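The Datum

Print this story | E-mail this story

April 9, 2019

1. The appointment

The hydrological station at Oltau measured one river and the rain that fed it. The Sukik rose in peat, dropped through a gorge and passed under the station's gauge house at an altitude that had been given, in every report for fifty years, as 683 metres. I was sent there to find out whether the figure was right.

The firm of Zamfir had bought the water rights downstream and wished to build a weir. Its engineers had run a line of levels up the valley from the coast and had arrived at the gauge house with a figure that differed from ours by the height of a kitchen chair. One of the two surveys was wrong. My instructions ran to a single page and allowed me until the end of August.

The observer met me at the gate. She had held the post for most of her working life and lived in the two rooms above the instruments. She gave me the key to the record store, told me which stair was rotten, and went back to her readings. She took them at six in the morning and six in the evening.

2. The record

The station books filled one wall. Each volume held the stage of the river, the rainfall, the air temperature and a narrow column headed Remarks. In most volumes the remarks were confined to ice, debris and the replacement of parts. I read them in order, looking for any entry that might show the benchmark had been moved.

A benchmark is a bolt set in rock or masonry. Its height is fixed once and everything nearby is measured from it. If the bolt sinks, the books go on agreeing with each other, and the error appears only when somebody arrives from outside with an independent line.

I found the entry on the fourth evening. After a flood the gauge house had been underpinned and the bolt taken out and reset 'in the same position'. The hand was the observer's. There was no closing level in the book, and there should have been two.

I went down to the instrument room, where she was setting out the measures for the evening reading. The rainfall was still read by eye at Oltau, against graduations on a cylinder, although the ministry had twice offered a recording gauge.
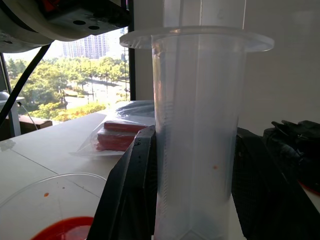 3. The bolt

I asked her about the reset. She finished writing her figure and blotted it before she answered.

She said that the levelling party had been due from Culari and had not come, the road being out. The builders wanted to pour. She had held the bolt herself while the mortar took, against a pencil mark on the door frame, and the door frame had since been found to be lower on one side. She had intended to report it. The first month there was the clearing up, and after that each day's reading depended on the one before.

'How many readings?' I asked.

'To the reset, none are affected,' she said. 'After it, all of them. The stages are good. The river rose and fell by what I wrote. It is only where it did so that is wrong.'

This was correct. A constant error in the datum leaves every difference intact. The flood peaks stood, the droughts stood, and the discharge tables could be used as printed. One number, added to the heading of each page, would repair the lot.

I pointed out that Zamfir had been right.

'They may put it in their prospectus,' she said.

4. The correction

I ran my own line from the Culari road, out and back, in still weather. It closed to within three millimetres and agreed with the firm's. The old height was withdrawn. I drafted a notice giving the correction, the date from which it applied and the cause, and under cause I wrote 'settlement of structure following flood', a phrase wide enough to take in a door frame.

She read the draft at the table by the window and asked for the pen. She struck out my phrase and wrote 'error of observer'. Then she initialled it, as the regulations required for any alteration, and looked at the clock. It was two minutes to six.

I held the lamp for her while she read the gauge.

Print this story | E-mail this story
14 shares | 3 comments

More recent fiction
The Night Ferry Timetable
Weights and Measures
A Survey of the Lower Field
Instructions for the Tenant
The Second Key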